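Rear hub loses seal on a long mixed-surface ride, sealant choice and drop bag timing

Posted in: Randonneuring and Distance Riding

dgrau_44
Wednesday, September 3, 2025

I am entered in the Trostlow 600 next April, about a third of it gravel. Setup is 42 mm tubeless tires on 23 mm internal rims, 38 psi rear, 35 front, system weight 205 lb. On my last two rides over 200 km the rear dropped to the low 20s by the end. No visible punctures. Sealant was five months old the first time and fresh the second. Soapy water shows slow bubbles at two spokes near the valve. Do I retape, add more sealant, or run a tube in the rear for the event? Also, the organizer allows one drop bag, at either the Stultach control or the Sinaga control. Which one makes more sense for spare tire supplies?

Hicham Tahiri

Bubbles at the spoke holes mean air is getting under the tape. More sealant will not fix that for long. Retape.

Remove the old tape completely and clean the rim bed with isopropyl alcohol. Let it dry. Use tape 2 mm wider than the internal width, so 25 mm in your case. Start opposite the valve, pull hard, overlap by 4 inches. Fit a tube and inflate to 40 psi overnight to press the tape down. Then pierce the valve hole with a hot awl, do not cut an X. Tighten the valve nut by hand only.

After that, 60 ml of sealant per tire. Check pressure at 24 hours. A loss of 2 or 3 psi is normal.
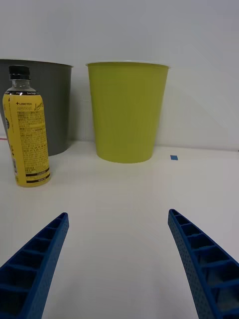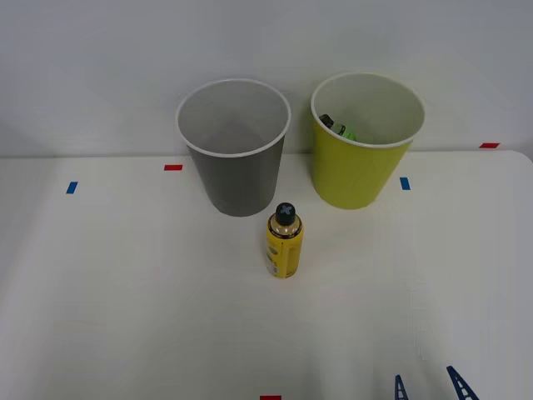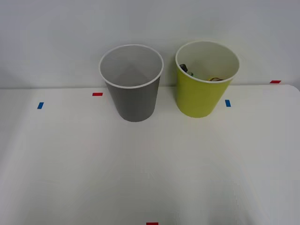

Gray on the left, yellow-green on the right

Drop bag: pick Sinaga. Stultach is too early, you will still have everything you started with. By Sinaga the gravel is mostly done, but you have the night section ahead. I put 2 oz of sealant, one tube, plugs and a valve core in mine. Carry a second tube on the bike at all times.

kettlevalley

Just run tubes, I have for 11 years.

Stisitz_Rider

Agree on the retape. One correction: 60 ml is low for a 42 mm tire on a ride that long. I use 90 in the rear. Also check the rubber base of the valve. Some are round and some are oblong, and a round one does not sit well in a deep center channel. It leaks into the rim cavity and the air comes out at the nearest spoke holes, which would match what you describe near the valve. Check that before buying tape. Mine leaked from there after 2,000 miles and I had already retaped twice.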